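# Borenus: The Stasiv Gate (expansion) review

The Stasiv Gate is the second large expansion for Borenus, the two-player card game from Fletel. It adds a new faction, a new card type and a set of rules for playing over several sessions. You need the base game to use it. You don't need the first expansion, though one of the prebuilt decks is better if you have it.

I played it with the same opponent for most of February, mainly using the decks as they come and later with decks we built ourselves.

## What you get

The box is the same size as the base game's. Inside are the new cards, a punchboard of gate tokens, a rules leaflet and a plastic tray. The tray holds unsleeved cards well. Sleeved cards stick up far enough that the lid won't close, and I ended up moving everything to the base game box and storing the tray in a closet.

Card stock matches the base set. The backs match too, which was not the case with the first expansion, where the blue was a shade darker and you could pick out those cards in a shuffled deck without sleeves. The text size has gone up slightly. The icons for "hold" and "bind" are still too much alike, and since the Stasiv faction uses both on nearly every card, it comes up more than it did before.

The leaflet is short and mostly clear. It leaves out what happens when a gate is destroyed while a unit is passing through it. Fletel's online rules page says the unit goes to its owner's discard pile. Write that in the margin before your first game.

## The new faction

Stasiv decks are slow. Their units are cheap and weak, and they don't do much until you have at least two gates on the table. Once you do, you can move units between lanes during your opponent's turn, and blocks that looked impossible become routine. Against the Veststead faction from the base game, which wins by stacking everything in one lane, this is very strong. Against faster decks you can lose before the second gate arrives.

I liked playing them. My opponent liked playing against them less, mostly due to the waiting. A Stasiv player has a decision to make every time the other side attacks, and until you know the cards those decisions take a while. Our first games ran to twice the length of a normal one. By the end of the month it was closer to what we were used to.

The best card in the set is Toll Keeper. It costs almost nothing and makes each enemy unit pay one supply to enter its lane. We haven't found a good answer to it outside of direct removal, and two of the base factions have very little of that. I would not be surprised to see it changed in a later printing.

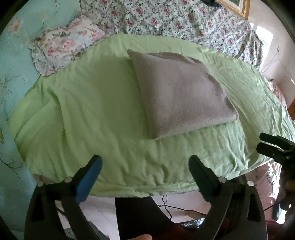

*Page last changed: February. Corrected the note on destroyed gates and added the section on deck building.*

## Gates

Gates are the new card type, and every faction gets a few. You play one face down between two lanes and turn it up by paying its cost later. Face-down gates can't be attacked, so there is some bluffing in leaving one there for a few turns while you spend your supply elsewhere.

The non-Stasiv gates vary a lot in quality. The Veststead one lets you return a unit to your hand when it passes through, and it went straight into my regular deck. The others are narrow, and a couple of them cost so much that I have never turned one over in a real game.

The tokens are there to show which lanes a gate connects. They are thick and punch out cleanly. After a few games we stopped using them and just turned the gate card sideways.

## Session play

The last few pages of the leaflet cover linked games. The loser of each game adds a card to their deck from a shared pile, and the winner has to remove one. It's a simple way to keep things close and it works. Our series went back and forth the whole way.

The shared pile is on the small side. By the fifth or sixth game we were choosing from cards that neither of us wanted. You can add extras from the base game, and the leaflet suggests a few, but it doesn't say how many to use. We put in all of the suggested ones and had no trouble.

## Deck building

The limit is still three copies of any card, and gates count toward your deck size. I started with six gates in my Stasiv deck and found that too many, as opening hands with three gates and no units are close to unplayable. Four is where I am now.

Mixing factions is allowed under the same rules as before. Stasiv as a second faction is weaker than it looks on paper. Most of the good cards ask for two Stasiv supply on the same turn, and you won't have it often enough early on.

## Who it's for

If you play Borenus regularly and feel that games come down to who fills a lane first, this changes that more than the first expansion did. If you play a few times a year, the base game has plenty in it already, and the extra decisions here will mostly slow you down.

The price is a little below that of the base game, which seems fair for the number of cards. I'd buy it again. I'd also sleeve it right away and skip the tray.

**Good:** the Stasiv faction, matching card backs, session rules

**Not so good:** Toll Keeper, small shared pile, tray doesn't fit sleeved cards, "hold" and "bind" icons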